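Last updated: Wed 5 March

Jewelry sort, left gripper, slipping again. Same symptom as in June: the fingers close on the beads, the readout says full grip, then the reading sags over the next few seconds. We lost 2 takes to it before lunch. Balakrishnan swapped the cable and nothing changed, so the cable is fine. Went back to the old one.

Finger pads wiped down and the pivot screws checked for play. The left finger had a little, the right none. Snugged it up and kept going with the wooden beads, then the chains in the black box.

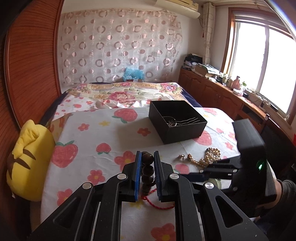 Photo: R. Villanueva / Grurwood

Counted 125 closes for the day, 93 with a steady reading. All the bad ones were on round things — beads and pearls. Chains read normally. Emmett thinks the blue grip strip is glazed and wants to change both sides. I'd do one side first so we know which it was.

One safety note. The second unit stayed live while I had my thumb between its fingers clearing a chain. No injury, but power off both units before reaching in, not only the one you're holding.

To do: new strips from Mindby, recheck zero on the left, ask Rosalind for the June log.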